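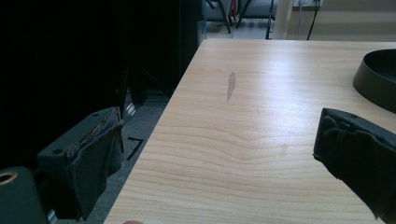 Nisha Dixit bought the table for the meeting room at Watcombe two years ago, and she still gets asked about the mark on it.

"People want to know when I'm going to have it fixed," she says. "Usually while they're putting a coffee down on it."

Dixit manages the shared work rooms on the ground floor at Watcombe. She picked the furniture herself, including the table, which came secondhand from an office called Pinen when it moved to a smaller place. She paid 50 dollars for it and borrowed a van to bring it over.

"I wanted something pale," she says. "The carpet in there is grey and it makes the room feel dark by four in the afternoon. A light top helps a lot. I'd looked at a white one, but white shows every crumb."

She also liked the grain. It runs fairly straight in places and then bends into curves, and she says regular users of the room have their own ideas about what the pattern looks like. One sees a river on a map. She has never seen it herself.

The mark is a narrow grey sliver, pointed at both ends, near the middle of the top. Dixit noticed it the morning after the table arrived, when she opened the blinds.

"I hadn't seen it at Pinen at all. They had papers all over it. So I don't know if it was there before or if we did it with the van straps. I've stopped wondering."

She tried dish soap first, then baking soda on a damp cloth. Neither made a difference. After that she asked Anju Agarwal, who repairs and refinishes furniture at a shop called Nigam, to come and take a look.
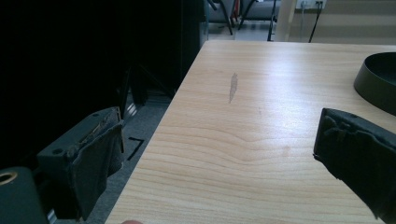 The tabletop at Watcombe, with the mark near the middle and a black bowl at the corner.

Agarwal's advice was to leave it alone.

"The first thing I do is run a fingernail across," Agarwal says. "If the nail catches, something has been taken off the surface. If it doesn't, you may just have something sitting on top, and you can keep trying with a soft cloth. What I don't want people to do is go at it with a scouring pad. Then you have a dull patch the size of a dinner plate, and you notice that much more."

She did offer to try a wax filler stick in a matching color. The nearest she carries is Stanum 701, a light honey shade, and she held it against the top to compare. Dixit thought it looked too yellow.

"On a shiny top the filler can catch the light differently anyway," Agarwal says. "You'd see it from the door."

So the table stays as it is. Dixit wipes it down at the end of the day with a barely damp cloth, going with the grain, and dries it right after. Coasters are kept on the windowsill - people use them when she is in the room.

She did think about putting the bowl over the mark, and for a week she tried it.

"Everyone just moved it," she says. "They need the middle for their papers."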